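# Flilleo Tableware Set: Data Card

Release: February
Maintained by: Trirari, Riihimäki office
Status: research use only

## Purpose

Flilleo was prepared to help answer a narrow question: can a two-armed machine put away cups and bowls without a person standing by? Clearing a table is a chore that most adults do without thinking. For a robot it combines several hard steps, including finding a thin rim, closing on it at the right angle, and moving the piece without striking its neighbors.

All episodes in this release were produced in simulation. No physical kitchen was recorded, and results should not be reported as evidence of performance in a home.

## Contents

- 49 episodes, of which 48 passed review
- 2 arms, each with a parallel-jaw gripper
- Cups and bowls in plain colors, without labels
- Up to 3 camera views per episode
- Joint positions and gripper state at each time step

The episode that did not pass review is kept in the `held_out` folder. Its joint log ends early, and it should be left out of training.

## Task

Each episode begins with tableware placed on a brown tabletop. The instruction is to stack like with like: cups with cups, bowls with bowls. Starting positions vary, and a piece may be standing or lying on its side. An episode is scored as complete only when both stacks are upright and the grippers have released them.

Partial credit is not given. Users who need step-level scores may compute them from the object poses in `state.csv`.

## Are machines ready for this chore?

In the judgment of the maintainers, not yet. Baseline policies trained by Brurar handle upright cups with fair reliability. They do much worse when a cup has to be righted first, and they seldom recover after a missed grasp. Simulated contact is also more forgiving than real contact. Wet, chipped, or greasy dishes are outside the scope of this release.

## Known limits

- Lighting is soft and changes little between episodes.
- Glass and metal tableware are absent.
- No people or pets enter the workspace.
- Rim contact is approximate, and small overlaps between finger and cup may occur.

## Sample views

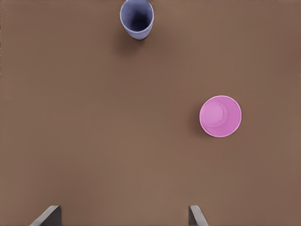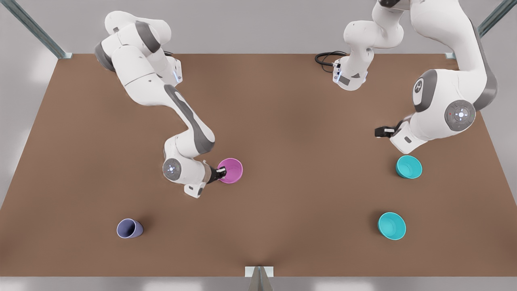 *Flilleo, simulated tableware task. First: two upright cups seen from the gripper. Second: both arms over the table, with the pink cup at the right gripper and the lavender cup on its side.*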